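About Plivstead

Plivstead is a residential cooking school offering instruction in home and small-kitchen cookery. The school enrolls 200 students each year across two sites, Stokano and Ayaaba. Courses run for three terms, and the first begins in July.
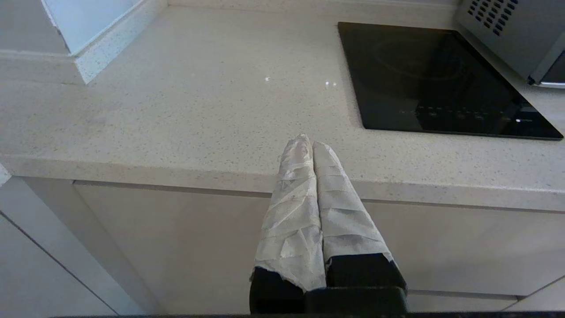
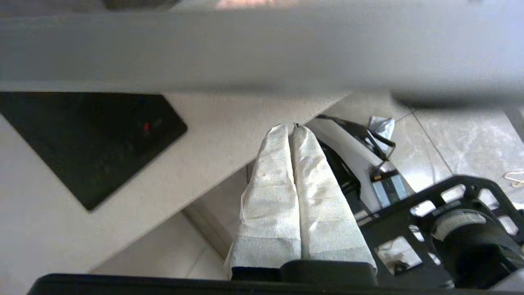
Photos: Plivstead School

Instruction is given in small groups — never more than three students to a bench. Graduates may continue to the Selance certificate, a further program in menu planning and food budgeting. Applications are accepted throughout the year at either site.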